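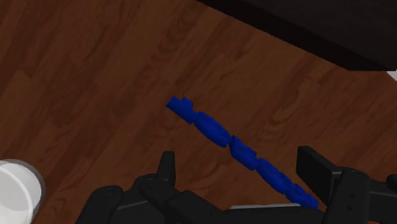

Wrist view in the simulator, gripper open, blue rope between the two sides. Wood floor, cup at lower left.

March, evening, back bench at Plandthorpe

Today I worked only on the rope. The arm itself stayed switched off, because Ruairí has the shoulder joint in pieces and is waiting for a bearing. So everything in this entry is from the simulator on my laptop.

The rope is a chain of rigid links with a ball joint between each pair. I first gave the joints no damping at all, and when the rope was dropped on the floor it shook for a long time and then slid away under the furniture. With damping set to 40 (in the units of our config file, do not compare with the old file) it lies down and stays there. Jarlath asked why I don't use a real soft body. I tried this in winter and one step took so long that I could drink a coffee. The links look fat and a little like a toy, but for the grasping I think it is enough.

Problem of the day: contact at the lower end. When the last links come close to the gripper, they press into each other and I see overlapping pieces. In the view above they are bunched together just there. I suspect the collision shapes are a bit bigger than the visible shapes, so the solver is pushing where the eye sees no contact. I made them smaller by one step and the pushing is weaker, but it is not gone. To be checked again with the finger shapes, which I did not touch.

I ran 498 grasps over the afternoon with random start positions of the rope. 274 of them held until the lift was finished. The failed ones are mostly of two sorts. Either the finger comes down on top of a link and the rope rolls out, or the gripper closes in the place between two links and the grip is too low. I saved the seeds in the folder Badusis, together with the config.

Floor: I changed the texture to the polished wood, because on the plain grey one the detector was too good and I did not believe it. The dark streaks in the grain are useful for this. The shadow of the rope is soft now, also good. The cup is only there as an obstacle and does not move in these runs, its mass is set very high.

To do:
- finger collision shapes, same treatment as the links
- try a thinner rope, same number of links
- ask Teresa if the real fingers still have the rubber on, friction value depends on it
- next batch 1000 grasps, start it before going home

B. Sauerland

Comments

Teresa Hanrahan
Rubber is on the left finger only. The right one came off in the vice and I haven't glued it back. Use two values if the file lets you.

Isamu Hoshino
Did you change the time step as well? I had the same bunching with a chain last year and halving the step cured most of it.

Benedikt Sauerland
Isamu, no, the step is the same as before. I will try it with the saved seeds first. Teresa, two values is possible, thank you.

Ruairí Egan
Bearing is still not here. Please leave the laptop charger on the bench this time.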